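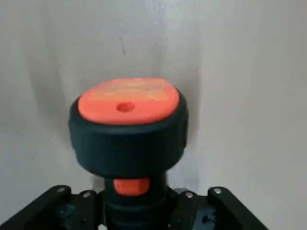

工单标题：导出PDF后个别汉字变成空心方框，从第51页开始
产品：Brident 排版，桌面版
提交人：Zlata Ivanyshyn
处理人：Gladys Wanyama
状态：已解决，留有一项待办

提交人描述

各位技术支持的朋友，你们好！先谢谢你们花时间看，我尽量把事情讲清楚，讲得啰嗦的地方请多包涵（我同事说我写邮件像写家书，这个毛病改不掉了）。

我在给几位长辈整理一本家常菜谱，全书199页，准备印600册。前半本是我自己一个字一个字敲进去的，后半本是从一份旧PDF里复制过来的。那份PDF是Mwanahawa Obura多年前排的，原始文档早就找不到了，只剩下这个。

在Brident的编辑窗口里看，一切都好好的，字都在。导出成PDF以后，前面五十页没有问题，从第51页的“红烧肉”开始就不对劲了。标题里的“肉”变成一个空心方框，正文里“大火烧开”的“火”也是方框，“加水没过”的“水”也是。可是同一页上“酱油”“冰糖”“八角”都好端端的，连“焖”这种笔画多的字都没事。越简单的字越容易坏，我实在想不通。

我已经试过下面这些：

换过一次字体，从正文宋体换成Stevari宋体，方框还在。
导出时勾选了“嵌入全部字体”，文件变大了，方框还在。
重启了软件，也重启了电脑。
把文件拿到Awuor Owino的电脑上导出，结果一样。她那台是新买的，所以我想应该跟我的旧电脑没关系。
用“查找”搜“红烧肉”，软件说没有找到。可它就在我眼前呀！这一点最让我纳闷，也许对你们有用，就写在这里。

印厂Mohamedi那边的Awuor Mutiso很客气，说稿子晚几天没关系，但我自己心里着急。第一批是要给老人家当礼物的，有两位眼神已经不太好了，我不想让他们捧着书猜方框里是什么字。

附件里放了第51页到第60页，共10页，希望够你们看的。

支持回复（Gladys Wanyama）

Zlata您好，收到了，写得一点也不啰嗦，您最后提到的“查找不到”正好帮了大忙，我一看到那句就有了方向。

先请您做一个小试验，花不了几分钟。把第51页标题里的“肉”字选中删掉，用您平时的输入法重新打一个“肉”，其他都不要动，再导出这一页。麻烦告诉我新打的这个字还是不是方框，顺便再用“查找”搜一次“红烧肉”。

另外请先把整个文件另存一份副本，后面的步骤都在副本上做。您那前五十页都是辛苦敲出来的，千万别弄丢了。

提交人回复

Gladys您好！照您说的做了，新打的“肉”导出来是好的，“查找”也能找到了！我高兴得在屋里转了一圈，然后坐下来想到后面还有一百多页，又高兴不起来了。难道要一个一个重打吗？

还有一件怪事，我把旧的“肉”和新的“肉”并排放在一起，放大了看，好像一模一样。换到另一个字体里，旧的那个又稍微瘦一点点。是我眼花吗？

支持回复（Gladys Wanyama）

您没有眼花，也不用一个一个重打，请放心坐下喝口茶。

我检查了附件，问题出在文字编码上。在Unicode里，“肉”有两个长得几乎一样的字符：一个是我们平常用的汉字，编码是U+8089；另一个是“康熙部首”里的“肉部”，编码是U+2F81，本来是给字典列部首用的。您从旧PDF里复制出来的是后面这一种。

有些PDF在生成的时候，软件只记下了字形，没有把字形和正确的汉字对应好。常用汉字和部首共用一个字形时，复制出来就可能拿到部首的编码。我在您这十页里找到的有：

⽕（U+2F55），应为 火（U+706B）
⽔（U+2F54），应为 水（U+6C34）
⾁（U+2F81），应为 肉（U+8089）
⾷（U+2FB7），应为 食（U+98DF）

这也解释了为什么越简单的字越容易坏。能当部首的多半是简单的字，“焖”“酱”不在部首表里，自然安然无恙。

至于编辑窗口里为什么看着正常：字体里缺某个字时，Brident在屏幕上会悄悄从系统里借一个来显示，导出时却严格按您指定的字体来，字体里没有，就画一个方框。您换的那款Stevari宋体也没有收康熙部首，所以换了没有用；“嵌入全部字体”只能嵌入字体里已有的字，同样帮不上。

处理办法如下，请在副本上操作：

1. 打开“编辑”菜单里的“文字清理”。
2. 范围选“从当前页到末尾”，光标先放在第51页。前面的不用动。
3. 勾选“部首字符转为汉字”。
4. 旁边还有一项“兼容字符规范化（NFKC）”，请不要勾。
5. 点“预览”，看一下列表，再点“应用”。
6. 重新导出，先抽查几页。

有什么不顺的随时回来找我，工单我先开着。

提交人回复

Gladys，我要先向您认错。您写了不要勾第四条那一项，我是先点的按钮，后看的信。结果部首倒是都变好了，可是逗号全变成了英文的小逗号，冒号和括号也窄了，句子挤成一团，句号倒还是原来的圆圈。“½勺盐”也变了样子，中间多了一条斜线，前后的数字都变大了，乍一看像是要放好多盐。

幸好听您的话存了副本！我把改坏的那份丢掉，从原稿又另存了一份，这回老老实实只勾了一项，预览列表里一行一行对过去，都是该改的，应用，导出。红烧肉回来了，水煮鱼回来了，火候那一节也回来了。

现在还剩下一处。有一道菜叫“长豆角炒肉末”，“长”字导出来仍然是方框，我看了又看，它在屏幕上跟别的“长”没什么两样。别的页上的“长”都是好的，只有这个标题不行，不知道是漏了还是我又点错了哪里。

支持回复（Gladys Wanyama）

您没有点错，认错就更不必了，那两个选项挨得那么近，我自己也点错过。NFKC会把全角的逗号、冒号、括号一并换成半角，把“½”拆成数字和分数斜线，对中文书稿来说动静太大了。句号不在它的转换范围里，所以您看到的圆圈没有变。

“长”字请您把那个标题单独复制到回信里给我看看好吗？我怀疑它不属于康熙部首那一组。

提交人回复

标题贴在这里：⻓豆角炒肉末

支持回复（Gladys Wanyama）

果然，谢谢您。这个“⻓”是U+2ED3，属于另一个区段，叫“中日韩部首补充”，里面收了不少简体字形的部首。我们的“文字清理”目前只处理康熙部首，补充区的没有管到，这是我们的疏漏，我已经记下来转给开发的同事了。

在修好之前，可以用“查找替换”来对付。把您信里那个“⻓”复制到“查找”框，“替换为”里用输入法打一个“长”，点“全部替换”就行。同一个区段里还有几个常用的，您一并替换了比较安心：

⻅（U+2EC5），换成 见
⻋（U+2ECB），换成 车
⻔（U+2ED4），换成 门
⻛（U+2EDB），换成 风
⻢（U+2EE2），换成 马
⻥（U+2EE5），换成 鱼
⻦（U+2EE6），换成 鸟

左边的字请务必从这里复制，用输入法打出来的是正常的汉字，替换了等于没替换。搜不到也不要紧，说明您的稿子里没有这个字。

替换完以后，目录要重新生成一遍。目录里的文字是上一次生成时抓取的，不会自己跟着改。书末如果有按菜名排的索引，也是同样的道理。

提交人回复

全都替换好啦！“鱼”搜到了好几个，“马”只有一个，在马蹄糕那里，“门”和“鸟”没有搜到，想想也对，菜谱里哪来那么多鸟。

目录也重新生成了。多亏您提醒，不然目录里的红烧肉还是个方框，那可太难看了。索引还没有做，我原本打算手工排，听您的意思Brident可以自动做？如果方便，给我指一下帮助文档在哪里就好，不用专门写，您已经写了这么多了。

我把整本导出来，请Awuor Owino帮忙从头到尾看了一遍，她找出三个错别字，都是我自己打错的，跟软件无关。新的PDF已经发给Mohamedi，Awuor Mutiso回信说他们的预检没有报缺字。

等书印好了，很想寄一本给您，不知道你们那里允不允许收。酸菜那一章是我外婆的方子，值得一试，只是盐要看着放，她写的“一把”是她自己的手，比我的大不少。

支持回复（Gladys Wanyama）

太好了，恭喜您！索引在“插入”菜单的“索引”里，排序方式请选“拼音”，默认是按编码排的，出来的顺序会很奇怪。多音字要手动指定读音，“长豆角”那一条请留意一下，软件有时会把它排到Z下面去。帮助文档里搜“中文索引”就能看到完整的步骤。

书的事我问过了，可以收，地址另外发到您的邮箱。酸菜我一定试，盐会看着放。

工单备注（内部）

2019年3月31日 问题已解决，用户确认。
原因：从旧PDF复制的文字含康熙部首及中日韩部首补充区字符，导出所用字体不含这些字符。
待办：“文字清理”增加对U+2E80至U+2EFF区段的支持；与NFKC选项之间加一行间隔，勾选时提示会影响全角标点。
待办未完成前，遇到同类工单请直接引用上面的替换表。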